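### 3.2 Stylist retention in franchised salons

Staff records were obtained from 12 salons operating under the Murnton franchise, covering 2,187 completed shifts. Stylists who received paid training in hair extensions stayed longer than those who trained at their own expense -- a pattern also noted by Oyelaran and Ekpo in their study of independent salons. Seven of the salons offered such training to all staff; the remainder limited it to senior stylists. Chair rental agreements were excluded, as renters set their own hours and prices.

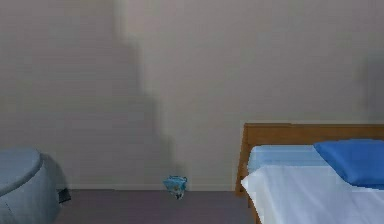
**Figure 2.** Rendered interior with a shadow across the left part of the wall.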